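Weiße Flächen und was man mit ihnen macht

4. Februar 2018

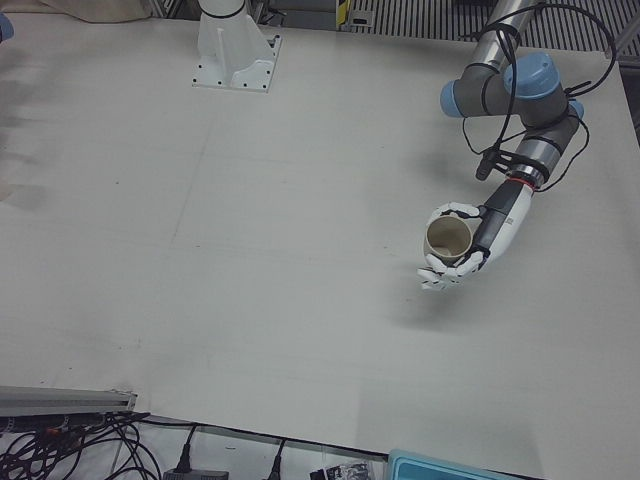 Seit Dezember streiche ich in der Wohnung nach und nach alles, was sich streichen lässt, und habe dabei mehr über Weiß gelernt, als ich wissen wollte. Angefangen hat es mit dem Küchentisch meiner Großtante, dunkel gebeizt und für die kleine Küche zu schwer. Ich wollte ihn matt haben, denn glänzender Lack sieht auf alten Möbeln schnell nach Badezimmer aus. Matt heißt allerdings, dass man jede Berührung sieht. Eine große weiße Tischplatte mit matter Oberfläche bekommt hellgraue Schlieren, und die dunkelgrauen Schrammen am linken Rand fallen einem schon vom anderen Ende des Zimmers auf. Wer das nicht aushält, sollte seidenmatt nehmen.

Beim ersten Versuch habe ich nur kurz angeschliffen und gleich lackiert. Nach zwei Tagen kam die Beize gelblich durch. Gudrun Granström, bei der ich vor Jahren einen Kurs in Gestthorpe gemacht habe, riet mir am Telefon zu Sperrgrund, zweimal dünn, dazwischen eine Nacht trocknen lassen. So habe ich es dann gemacht. Geschliffen wurde mit 200er Papier, von Hand, immer in Faserrichtung.

Die Farbe war ein Wandweiß mit etwas Grau darin, dazu zwei Schichten Klarlack. Gerollt, nicht gepinselt. Die Rolle sollte kurzflorig sein, sonst gibt es Orangenhaut. Zwischen den Schichten habe ich jeweils bis zu 3 Stunden gewartet, beim Klarlack länger.

Zum Putzen nehme ich lauwarmes Wasser und ein weiches Tuch. Schmutzradierer gehen auch, machen die Stelle aber auf Dauer glänzend. Kaffee wische ich sofort weg, Rote Bete schneide ich jetzt auf dem Brett.

Als Nächstes kommen die Stühle dran. Vier davon habe ich schon abgeschliffen, beim fünften ist eine Strebe locker und muss vorher geleimt werden.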